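Steaming at Home: Advice for Tenants and Residents
Coltdale Housing Association — Kitchen and Home Care Pages
Last reviewed February 25, 2024

Steam is a gentle way to cook and an economical one. A small electric steamer uses one heating element and a modest amount of water, and it leaves the hob free for other pans. It also puts a good deal of moisture into the kitchen. The advice on this page covers the use and care of a steamer, the reheating of food, and the ventilation of the room.

Where to place the steamer

Stand the appliance on a level, heat-resistant surface. Keep it well clear of wall cupboards, as repeated steaming will lift the edging from cupboard doors and cause painted shelves to peel. A table or an open stretch of worktop is preferable. The flex should not hang over the front edge, and an extension lead should not be used near the sink.

Residents in Wallach Court are reminded that the sockets beside the cooker are intended for the cooker hood only.

Filling and heating

Use cold tap water and keep to the level marked by the manufacturer. For most small models, 500 ml is enough for one basket of vegetables or dumplings. Allow the water to come to a full boil before the food goes in. Food placed over cold water tends to turn soggy at the base.

Leave a gap between items so that steam can pass. Bread doughs and filled buns swell as they cook and will tear if they are touching when they are lifted out. Small squares of baking parchment placed under each piece prevent sticking — cut them slightly larger than the base of the bun, and do not cover all the holes in the basket. 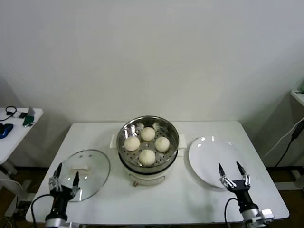
Four steamed buns in the basket, with the lid and a plate set to either side.

When removing the lid, tilt it away from the face and let the steam escape from the far side first. Glass lids should be laid on a dry cloth or a wooden board. A hot lid placed on a wet metal drainer may crack.

Reheating

Cooked buns, rice and vegetables may be reheated by steaming provided they were cooled promptly and kept in the refrigerator. Heat the food until it is steaming hot all the way through, and reheat it once only. Cooked rice should be eaten within a day of cooking. Food taken from the freezer may need longer than the packet suggests if the basket is full.

Removing limescale

Much of the district has hard water, and a white crust will form on the heating plate within a few weeks of regular use. Left in place, it slows the appliance and can cause it to switch off early.

Unless the manufacturer advises otherwise, pour in 200 ml of white vinegar and top up with the same quantity of cold water. Leave to stand for an hour with the appliance unplugged. Empty, wipe with a soft cloth and rinse 3 times. Scouring pads should not be used on the plate or on a stainless steel basket. Stubborn deposits may need a second treatment.

Never immerse the base in water. Clean the outside with a damp cloth and a little washing-up liquid, then dry it.

Moisture in the kitchen

Condensation is the most frequent subject of calls to the repairs line in February. Close the kitchen door while steaming, open a window slightly or run the extractor, and leave it running for a while after cooking has finished. Wipe down windows and sills the same evening. Black spotting on sealant should be treated early with a suitable mould cleaner — follow the label and do not mix products.

Extractor fans fitted under the Lisomum improvement scheme have two speeds. The higher speed is intended for cooking and the lower may be left on overnight.

Faults and enquiries

An extractor fan that has stopped working should be reported to the repairs line. Enquiries concerning this page may be addressed to Octavio Medina, Home Care Adviser, at the Coltdale office.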